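Reading time: 3 minutes
Print this page | E-mail this page

White rings and a sticky patch on a beech dining table, sand or not?

Posted by tablelegs_Karkthorpe

We bought a secondhand dining table in February and I would like to fix the top without ruining it. The seller said it was beech with an oil finish, done once when it was new and never again. There are white rings at one end where cups were put down, and a patch near the middle that feels tacky even after I wash it. The rest looks fine but dull.

I have tried dish soap and warm water, then a cloth with a little white vinegar. The rings did not change. The tacky patch got better for a day and then came back. A shop in town quoted me $219 to strip and refinish the top, and the table only cost $188, so I would like to do it myself if it can be done in a weekend.

Do I have to sand the whole thing, or can I treat the bad spots only? I also have half a can of Jusix hard oil left from a shelf. It is 4 years old and there is a skin on top.

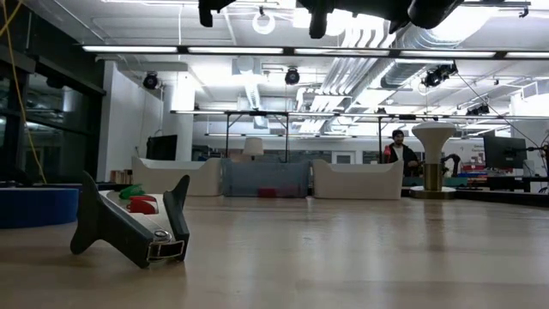
Fernhollow replied that spot treatment on an oiled top is fine for the rings but usually not for a tacky area. Tackiness normally means oil was put on too thick and never wiped off, so it cured on the surface as a gum. Wipe that patch with mineral spirits on a cotton rag, turning the rag often, with the windows open. Let it dry overnight. If it is still sticky, go over it with a fine synthetic pad, always along the grain, and wipe again.

For the rings, try the same pad with a few drops of oil before you reach for sandpaper. White marks are moisture in the finish and often come out that way. Dark marks are in the wood and are a bigger job.

Lay the oily rags flat outside to dry, or put them in a can of water with a lid. Balled-up rags can catch fire on their own. Do not skip this.

Posted by bumis_user754

just sand it. 120 then 180 then oil. took me one afternoon on mine

Posted by Quillback

I would hold off on sanding until you know it is solid wood. Look at the end of the top from underneath. If the grain carries over the edge, it is solid. If you see a thin layer over something else, 120 grit can go through it quickly.

I would not use the old can. You can lift off the skin and strain the rest, but oil that has started to cure in the can may stay soft on the table, and then you have a second tacky patch. A small new can is enough for a dining table. I used one from Fu and had some left over. Thin coat, wait fifteen minutes, wipe off everything that has not soaked in, and leave it a day before the second coat. Keep hot cups off it for a week or so.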